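Teleop lamp demos, gripper keeps going for the neck??
Forum > Manipulation > Teaching by demo

torque_muffin
26/07/2019
ok so week two of recording demos for the lamp task. remote control, one operator, single arm. 218 episodes kept so far. replayed a bunch last night and the policy goes for the neck every time, right where the shade meets the stem. thats where I grab it too so fair enough I guess. but is the neck a dumb place to grab? shade wants to swing when you pull on it. should I throw them out and redo on the base?

plendari_dan
dont throw out 218 episodes. neck is fine if you go slow. base is a flat disk, two fingers, good luck getting under that

hexnut
Disagree. Neck is a pivot. You're teaching it to grab the one part that moves. Show it by hand first, push the arm around with the motors slack, you'll feel where it wants to go. Remote control hides all of that.

torque_muffin
by hand means my arms in the camera view tho. tried it at Drestthorpe, whole set was useless

Reply 5
kestrel_b
what does the table look like? clutter matters more than grasp point imo

Reply 6
torque_muffin
lamp plus some produce. banana is right up by the back of the shade, the yellow fruit and the pepper are way off to the left. fingers at the neck, same as always

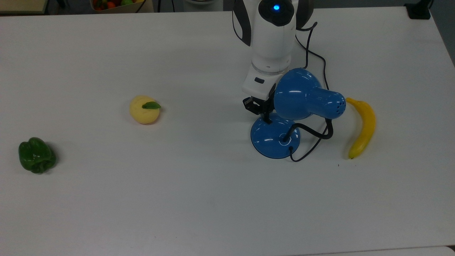 Reply 7
kestrel_b
ok the banana. stem end is almost touching the shade. any swing to the right and you hit it. and is the cord like that in every episode? looped up behind the shade with the plug on the table? policy will learn the cord

Reply 8
torque_muffin
no the cord moves, I toss it differently each time. banana moves too, just not much

Reply 9
hexnut
"Not much" is the problem. Shuffle everything. Lamp on the left half, pepper up close, shade facing away from the arm. All that bare table in front and you're not using it.

Reply 10
plendari_dan
he's got one operator, be nice. 4 layouts, split evenly, see what breaks. we did that on the Vusstead bench and it was plenty

Reply 11
hexnut
4 is nothing. Arne Görtz's writeup used 2,000 demos and still had trouble with anything hinged.

Reply 12
plendari_dan
different arm, diferent task, and half of those were by hand. cant compare

Reply 13
torque_muffin
not doing 2,000 lol. plan is 4 layouts, keep the neck grasp, slower approach, drop any episode where the shade swings past the fruit. will post numbers in September if the arm is still free

Reply 14
kestrel_b
log the cord position too. pls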